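Workshop and Benches » Wiring and cable management
Thread: Flat white cable on a white benchtop, which route?

R_Geraghty
Posted 21 Jul 2026

I'm fitting out a long bench with a white top and a light timber edge strip. The top is 2,070 mm end to end. Power comes from the left, behind the shelving, and has to reach a lamp and a small bench supply at the right-hand end.

The cable is low-voltage DC only, white, with a flat grooved profile. Maximum load is 4 A. I bought it on a Nerner reel and have more than I need. Options as I see them:

Option A: along the back of the top in adhesive clips.
Option B: under the top in a tray, up through a grommet at the right.
Option C: down the timber edge in a slim cover strip.

I'd prefer not to drill the top. Opinions welcome.

nimix_user
Option B. A 60 mm grommet is the standard answer. Clips on a smooth white top let go in summer, and you are left with a grey rectangle of adhesive that takes solvent to shift.

halfround
Disagree on B. She said she doesn't want to drill. Leave a gap behind the top, drop the cable down it, and tray the whole run underneath. No hole needed.

nimix_user
That works if there is a gap. Most people push the bench hard against the wall.

R_Geraghty
There is a gap at the back, enough for the cable but not for a moulded plug. I'd have to re-terminate one end.

GobnaitOB
Re-terminating is fine at 4 A if you use a proper crimp ferrule and a screw-down connector. What I'd look at first is the cable itself. The grooved flat type takes a set from the reel. If you lay it straight off, it will arch up between fixings whatever you use to hold it down. Hang it for a day with a weight on the end before you cut anything.

halfround
A day seems excessive. Ten minutes with a hair dryer on low and a straightedge does the same job.

GobnaitOB
I wouldn't put heat on it without knowing the jacket. Some of the soft ones go shiny and then crack along the groove. I lost a length from Mac Carthaigh that way. The insulation looked sound until I flexed it.

melent_fan
Option C hasn't had a fair run here. The Melent cover strip comes in white and in a timber colour, and it bends around the corner without a mitre. On a light wood edge you'd barely notice it. It sits at hand height though, so if you lean on that edge while you work it will come off eventually.

R_Geraghty
I do lean on it, so C is out.

On the set: I take the point. Mine curves over at the top and won't lie down. The first picture is the bare top, the second is the cable.

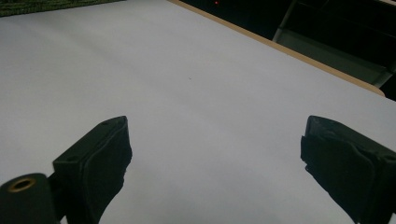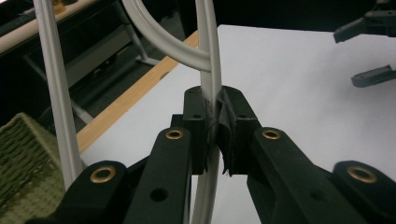

So the plan at present is a straightened cable, down the back gap, tray underneath, and a re-terminated right-hand end. The tray I have in mind is 347 mm per section and I'd rather not buy a full set if clips under the bench will do. Does anyone have a view on spacing?

nimix_user
Under the bench, 200 mm centres for flat cable. You can stretch to 300 if it has relaxed properly. Screw-in saddles, not adhesive. Check the thickness of the top before you choose the screw, and put a tape flag on the bit.

halfround
300 is plenty for something that light. I have 400 under mine and nothing sags.

GobnaitOB
Nothing sags when the cable is vertical on edge. Laid flat it will. Orientation matters more than spacing with that profile. Also leave a service loop at each end. Two turns is too much, one is enough, and tie it loosely. A tight tie will crush the groove.

melent_fan
Agree with the loop. I'd still use a tray if the bench ever gets moved. Saddles are a nuisance to undo lying on your back.

R_Geraghty
It won't be moved often. Saddles at 200 mm then, cable on edge where I can manage it, and one loop at each end. I'll hang the cable tonight and leave the hair dryer in the cupboard.

halfround
Your cable. Post the underside when it's in – I'd like to see how you keep it on edge through the corner at the leg.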